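Home Issues Authors Search

4.2 Talking with the tenants

We were lucky in Flonmont, where people seemed glad to sit down with us over coffee and talk about noise through their walls. Of the 300 households we wrote to in May, 298 sent the form back, and Maxine Mudgway then visited 12 of them for a longer chat — most ran well past the 40 minutes we had planned. Footsteps bothered people far less than voices did, and a neighbor they knew by name bothered them least of all.

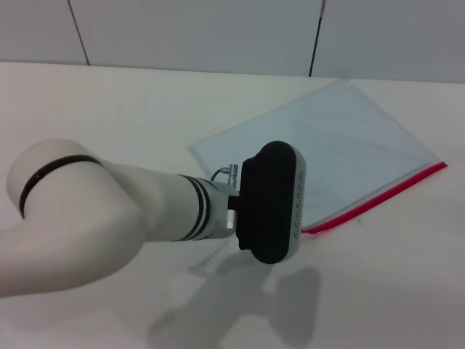

Figure 3. Work table.

Kashindye found much the same in Gorano, though his buildings were older and the floors a good deal thinner.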